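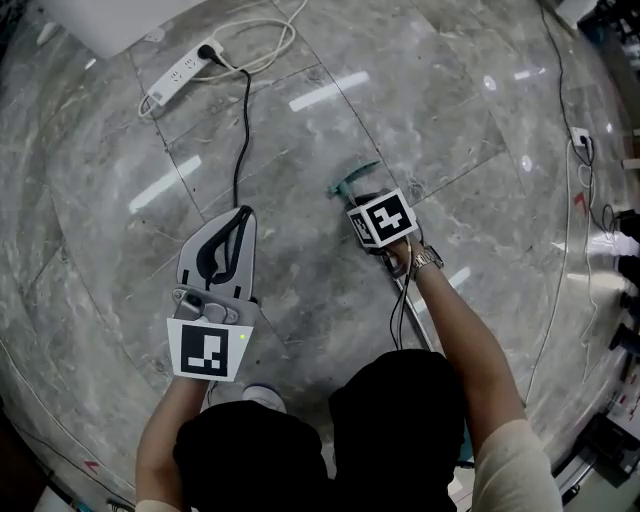

Starting a thread on the floor in the Calleo hall, mostly so I have my notes in one place. Polished stone is easy to mop and hard to keep looking good. Grit is the main problem. The tiles are large, gray with white veins, and the seams between them are thin dark lines, so the joints don't give me much trouble. What does is everything that ends up lying on top. A power strip on the floor with white cable looped beside it means I either lift it all or mop around it, and mopping around it leaves a dull patch.

Order I work in: dry dust mop first, the whole hall, no water. Then cables up. Then damp mop in lanes from the back wall to the door.

The cleaner is a neutral one from Iltora. 14 ml to the bucket. I used to put in more and got streaks you could see from the door. No vinegar, no bathroom spray. Both will etch marble.

Hand tools on the tile: put them down, don't drop them. A hammer head will chip a corner and then you have a chip for good. I keep a rubber mat by the wall for anything with a metal head. It gets used some days.

Extension cords. I asked for 44 feet of flat cord cover and got it last week. It lies flat along the wall, but it won't go around the column bases without a kink. Still working on that.

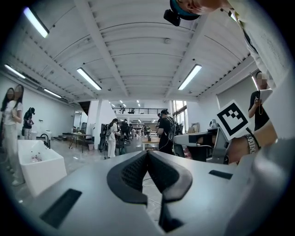
Drungate, March

Did the lights this morning before the floor. Dust comes down when you open the fixtures, so it makes sense to go top to bottom. They're long fluorescent tubes and they hang off a white corrugated ceiling that curves, which makes setting the ladder a slow job. Never the same height twice.

The thick white beams hold dust on the upper side. You don't see it from the floor until a truck goes past outside. Extension duster, damp cloth on the end, one beam at a time.

Ordered replacement tubes from Myung. They came in a box of 333 because somebody typed the quantity wrong, and that somebody was me. Returned all but one carton. The return slip is pinned up in the office if anyone needs it.

Ladder feet: check them before you go onto polished tile. Mine had a bit of gravel stuck in the left one and it left a scratch as long as my thumb. I've got 600 grit pads for that kind of thing. Wet, light pressure, then a finer pad after. 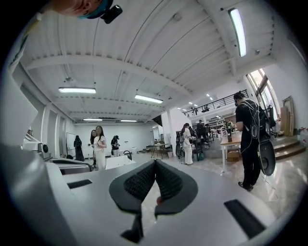 Stop when it matches the tile next to it. If you keep going you get a shiny spot, and that's worse than the scratch.

Walls are quick. White paint, damp sponge, start low. The whiteboard I leave alone unless it's been wiped already. I don't erase other people's writing.

Next is the mezzanine, which I do on Thursday with the vacuum and a long hose. Will post the cord cover fix if I find one.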